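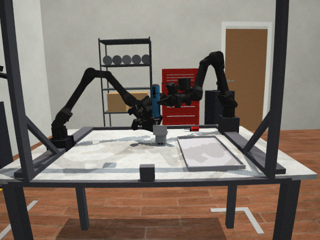 What is a socket head cap screw?

A socket head cap screw is a screw with a cylindrical head, and in the top of the head is a recess with six sides into which the key or the bit is placed.

Machine elements > Threaded fasteners > Screws by head > Socket head cap screw

Search this reference Enter a word or part number Go

The socket head cap screw, also called hex socket screw, cylinder screw or simply cap screw, is one of the most used fasteners in machine building. It is found in tool making, in bicycles, in furniture of metal and in many household devices. Its main advantage is that it can be tightened strongly in a place where a spanner has no room to turn. The word "cap" is old and is used in different ways from one trade to another. In this article it means only the screw with a cylindrical head and an inner hexagon.

Form and parts

The screw has three parts: the head, the shank and the thread. The head is a short cylinder. In the common standard form its height is equal to the nominal diameter of the thread, so that a screw with a thread of eight millimetres has a head eight millimetres high. The side of the head is either smooth or knurled. Knurling is a pattern of fine grooves which helps the fingers to hold the screw when it is started by hand.

The socket is a blind hole, which means that it does not go through. It is formed by pressing a punch into the head while the head is being made. The bottom of the socket is usually a little conical. Under the head there is a small radius, called the fillet, where the head joins the shank. The fillet is important for the strength of the screw, and for this reason the hole in the part should have a small chamfer at its upper side. If the chamfer is missing, the head may sit on the fillet and not on its flat face.

Short screws are threaded up to the head. Longer screws have a plain part between the head and the thread. The length of a cap screw is measured from the under face of the head to the end, and the head is not included. This is a frequent cause of wrong orders, especially by persons who are used to countersunk screws, where the head is included in the length. 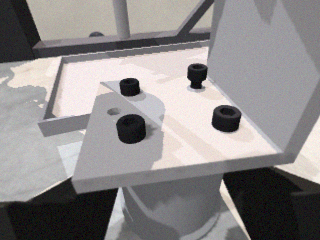
Black socket-head cap screws on an L-shaped metal bracket.

Materials and surface

Most cap screws are made of alloy steel which is hardened and tempered. The property class is marked on the head by two numbers with a point between them. The first number is one hundredth of the nominal tensile strength in megapascals, and the second shows which part of this strength the screw can carry before it starts to stretch permanently. The classes 8.8, 10.9 and 12.9 are the usual ones.

The black colour, known by many people as the typical colour of these screws, comes from a thin layer of oxide, normally with a little oil on it. It gives only a weak protection against rust. For outdoor use one chooses zinc coating or stainless steel. Stainless screws are in general less strong than the hardened ones, and their threads can seize when they are turned quickly without lubricant. Screws of the highest class should not be given an electrolytic zinc coating without special care, as hydrogen can enter the steel during the process and make it brittle.

Screws of brass, titanium and plastic also exist. They are used where magnetism, weight or electrical insulation is of more importance than strength.

History

Screws with a recess in the head were known already in the nineteenth century, but they were difficult to make. The first sockets were often square. Wider use came in the early twentieth century, when the cold forming of steel had improved so much that a clean hexagon could be pressed in one operation. One reason for the interest was safety. Machines with belts and turning shafts had set screws with heads that stood out, and these could catch the sleeve of a worker. A screw with an inner drive could be sunk completely under the surface.

In the region of Relham the making of cap screws was for a long time an important occupation. The Wanel works, which stood beside the canal, produced them for printing machines and later for pumps. The works had 185 employees in its best period. An old catalogue of the firm offers cap screws in 16 diameters, several of which belong to no present standard and are now looked for by owners of old presses. Part of the pressing tools is kept in the trade collection in Lucero, together with a wooden chest of sample screws. The collection opens for the season in April.

Driving tools

The simplest tool is the hex key, a bent bar of hard steel with six sides. The long arm gives more force, the short arm gives more speed if the long one is placed in the socket. Some keys have a ball-shaped end, with which the screw can be turned at an angle. The ball end is practical for running the screw down but should not be used for the final tightening, for the contact area is small and the neck of the ball may break.

For repeated work a bit is used in a ratchet, a torque wrench or a power screwdriver. The size of the bit must be right. Metric and inch sizes lie sometimes very near to each other, and a key of the wrong system may seem to fit while it has play in the socket. After a few such uses the corners of the socket are rounded. A worn key does the same damage. The worn end can be ground back by a few millimetres, provided that the steel is kept cool.

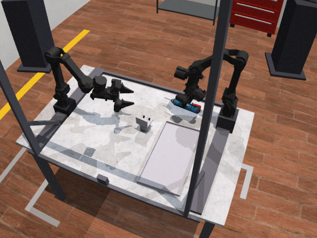 Cap screws are easy to lose, and the place where the assembly is done deserves more attention than it normally receives. Small sizes roll in a circle because the head is wider than the shank, and so they seldom go far on a level table, but when they reach the edge they fall. On a floor of reddish-brown wooden planks a black screw is not quickly seen. A pale top, even one with grey veins like marble, makes the same screw easy to find, and this is a good argument for light surfaces in small assembly. If the top is dark, a sheet of white paper serves nearly as well. The surface should also be smooth enough that it can be wiped, as dirt in the socket prevents the key from going to the bottom. In the repair shops of Sutero it is an old custom to put a shallow dish with a rim at the left hand and to return every screw to it at once.

Tightening

A screw holds two parts together because it is stretched. When the head is turned, the shank becomes longer by a very small amount and works like a stiff spring. The force in it is called preload. The preload cannot easily be measured, so in practice the torque is measured instead. The relation between both is not exact. The greater part of the torque is spent on friction under the head and in the thread, and only a small part makes the screw longer. A drop of oil changes the result noticeably. Tables of torque should therefore always say if they are meant for dry or for oiled screws.

Where several screws hold one part, all are first put in by hand and brought lightly to contact. Then they are tightened crosswise and in at least 2 rounds. If one screw is tightened completely at the beginning, the part can lie crooked and the other holes may no longer agree.

Washers are used under cap screws when the material is soft, for example aluminium or wood. Split spring washers are not recommended for the high property classes. They become flat long before the full preload is reached and after that have hardly any effect. Against loosening by vibration, thread-locking liquid or a longer screw gives better results.
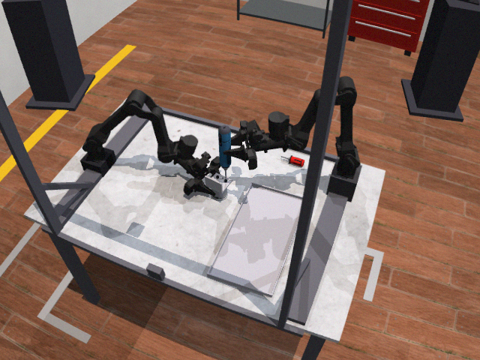 A blue screwdriver upright on top of a light-grey block on a worktable.

Removal of damaged screws

A socket with round corners can often be saved if one acts early. The socket is first cleaned with a pointed tool. A new key, slightly tapped in with a hammer, will sometimes hold. Another method is to drive in a bit with a star profile of a little bigger size. If this also fails, the head is drilled away. The shank then has no more tension and can mostly be turned out with pliers, if enough of it stands out.

Heat is helpful where thread-locking liquid was used. Some hobby guides recommend to heat the head until it is red, but this destroys the hardening, and the screw must then in every case be replaced.

Related forms

The low head cap screw has a thinner head and a less deep socket. It is chosen where the height is limited and takes less torque than the usual form. The button head screw has a rounded, flat head and is preferred for covers and for visible places. The countersunk socket screw lies level with the surface. The shoulder screw has a ground cylinder between head and thread, on which a lever or a roller can turn. The set screw has no head and is used to fix a wheel on a shaft.

Purchase and storage

Small quantities are sold by piece or in bags, and the larger trade packs for small diameters contain some 1000 screws. It is useful to keep the label with the property class, as the marking is difficult to read on very small heads. The packs should be stored in a dry place and the classes should not be mixed. A weaker screw in place of a strong one looks just the same after assembly.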